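Workshop notebook, May
Lorton, back bench
Posted by: bench notes

Started 9:20. Idea for today was to finish the paper storage on the tan table and stop moving the same magazines from one end of the building to the other. Carried over from the last entry: pick which holder gets the magazines, decide what lives in the wire basket, and find out if the mesh shelf is stiff enough to lean a heavy book on.

Measured before touching anything. The clear span I want to keep on the tabletop is 95 cm wide and 65 cm deep. Anything that intrudes on that has to go up, onto the rail, or back to the shelves in the front room. I wrote the two numbers on masking tape and stuck it inside the cover of this notebook so I don't have to look them up again.

Wiped the top down with the mild cleaner and a dry cloth after. The marbling in the finish makes it hard to tell a smear from the pattern. Looking at it low, from the side, with the overhead light on works better than looking straight down. There was one sticky patch, old tape residue. Plastic scraper, then cleaner again. Do not use the metal scraper on this top. The last person who did left a line in the other table and it collects dirt. 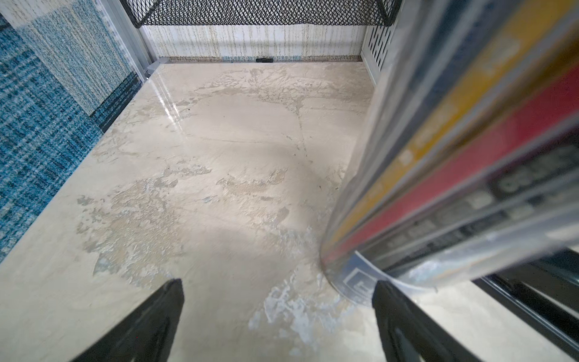 The magazines were the slow part. I sorted by size first and then by how much I mind if they bend. The big glossy ones with soft covers slump if they stand without something stiff beside them. After a week in the front room they had a curve you could see from the door. Flat is fine for those, so they go under weight. The smaller ones with squared spines stand up by themselves as long as the holder is reasonably full.

First arrangement: everything upright, in the white plastic file organizer. Too many. The covers were catching on each other when I pulled one out, and the whole holder slid forward with it. Took out a third and tried again. Better. It holds still if I put one hand on the end.

Second arrangement: thickest book at one end, thin things at the other, folders in between. Looked neat but I had to pull the thick book to get at anything next to it. Gave up on that.

Third arrangement: green folder at the left side, magazines after it, then the narrow black folder, with the books by it. The tall black folder is easy to find by feel and marks where the magazines stop. Keeping this one. Tested it by taking out and putting back the same magazine until I was bored, and it went back in without folding a corner.

Note on the organizer itself: the front edge is low. Good for reading spines, bad for small booklets, which tip out over it. Anything shorter than a paperback should go somewhere else. The Drasanis box in the front room has a higher lip and would do for those. I did not bring it in today.

Break at 11:00.

Black mesh shelf next. Same place as before, back left, pushed up near the wall. It wobbled when I leaned on one corner, so I turned it end for end and it sat better. Folded card under one foot would probably fix it for good. I want to see whether it settles first.

Flat papers went on top as a layer, with the big white book standing on them against the wall. I tried the book straight on the mesh before that and the bottom edge crept forward. With paper under it there is more grip. The stack is uneven and sticks out past the front. I squared it up twice, and both times it moved again when I set the book down. Could trim the overhang by putting the largest sheets at the bottom.
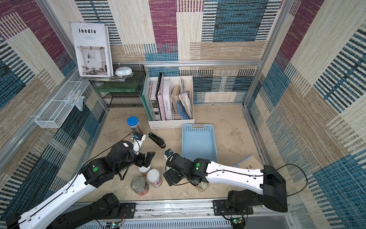
Back left corner: white "Inedia" book on top of the mesh shelf, file organizer to its right, wire basket on the left rail.

Green case is on the tier below the book. It is long and would not go anywhere else without sticking out. I'd like to leave the lower tiers alone until I know what is coming over from the Ruggiero cupboard. If I fill them now I will only have to empty them again.

Basket on the left rail: fine for light things. I don't trust it with books. The soft pale blue piece wants to hang over the edge whichever way I put it in. Rolling it tighter helped while I was holding it and then it opened out again. A clip or a rubber band would do. Keep the front part of the basket free for whatever gets picked up off the table at the end of the day.

Weights, for the record. Kitchen scale from the Tilletti shelf, tared with the tray on it. The upright magazines as a group came to 3000 g. The flat stack for the top of the mesh shelf was 2000 g without the book. Not a problem for the shelf as far as I can tell, no sag when I sighted along the wires. Did not weigh the books.

To do:
- card under the shelf foot if it still rocks
- re-stack flat papers, largest at the bottom
- clip for the basket
- bring the Drasanis box over for short booklets
- label for the organizer, on the low front edge, above the slots if there is room
- return scale

Open question: whether the thick white book should stay in the organizer or lie flat. It takes up the space of several magazines and gets used less than any of them. Leaving it for now.

Stopped at 12:40. Cleaner and cloths are back under the sink.

Questions about the bench: leave a note in the Lorton tray
© Lorton workshop notebook
Back to top

Recent entries
Tape residue on table tops, what came off and what didn't
Ruggiero cupboard, contents list (unfinished)
Front room shelves, second pass
Drasanis box: lid repair
Rail hooks and what they will hold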